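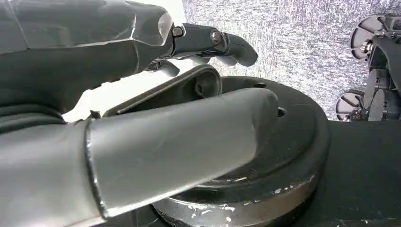
Mansa Owusu reste d'avis que l'on parle trop tôt de corvées automatisées : ranger une salle de sport ou trier un courrier, dit-il, c'est une suite de petits gestes dont chacun peut rater, et tant qu'il faut quelqu'un à côté pour rattraper, on n'a rien économisé. Il l'a redit ce matin avant qu'on commence.

Cahier d'atelier, février, projet Riven

9 h 40. Repris la question là où on l'avait laissée à Platthorpe. Deux familles de tâches : les objets lourds à prise franche (disques de fonte, outillage) et les objets minces à ranger dans des cases. Au départ je pensais que le lourd poserait problème. Après relecture du journal, ce sont les objets minces qui nous coûtent le plus. 243 essais consignés pour les cartes depuis le début de Riven, dont 70 classés « à revoir » faute de critère clair. Il faut écrire ce critère avant d'ajouter des essais.

Proposition : rangement réussi = carte dans la bonne case, lâchée, sans que le casier ait bougé. Une carte de travers dans la bonne case compte comme réussie. Mansa n'est pas d'accord, il voudrait une note séparée pour l'orientation. À trancher.

11 h. Réglages côté portable, puis casier sur la table.

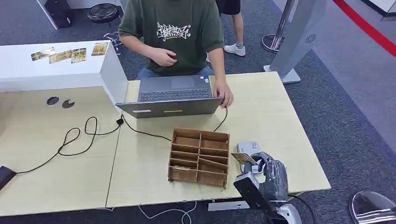 Poste cartes : portable ouvert, casier en carton brun, carte tenue dans la pince.

Remarques en vrac :
- Le câble d'alimentation du portable fait des boucles sur toute la moitié gauche de la table. À fixer.
- La table est en deux panneaux. Vérifier le niveau au joint avant de reprendre les mesures de hauteur.
- Seuil de serrage à 50 dans le fichier de config, valeur héritée de Jukow. Je ne sais plus qui l'a choisie ni sur quel objet. Ne pas y toucher avant d'avoir une série complète.

Pour une maison, la comparaison utile reste le courrier ou les couverts dans leur tiroir. Un enfant range une carte dans une case sans y penser, en la faisant pivoter entre les doigts au dernier moment. Nous, on règle l'angle avant d'approcher et on corrige peu ensuite. Si l'angle de départ est mauvais, la suite l'est aussi.

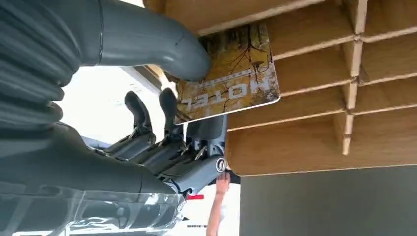

C'est pour ça que je voudrais découper la tâche en deux dans le journal, prise d'un côté, insertion de l'autre, avec l'angle noté entre les deux. Gronow le fait déjà pour les pièces de visserie et leurs tableaux se lisent beaucoup mieux que les nôtres.

14 h 15. Discuté de l'atelier. Pour la remise en place d'outils sur un panneau, Mansa serait prêt à laisser tourner une machine la nuit, à condition que les emplacements soient fixes. Pour une cuisine, non. Je suis à peu près du même avis.

À faire :
- écrire le critère de réussite (moi)
- reprendre les 70 essais « à revoir » avec ce critère (Mansa)
- demander à Gronow leur modèle de tableau
- renommer la série 909, enregistrée sous le mauvais projet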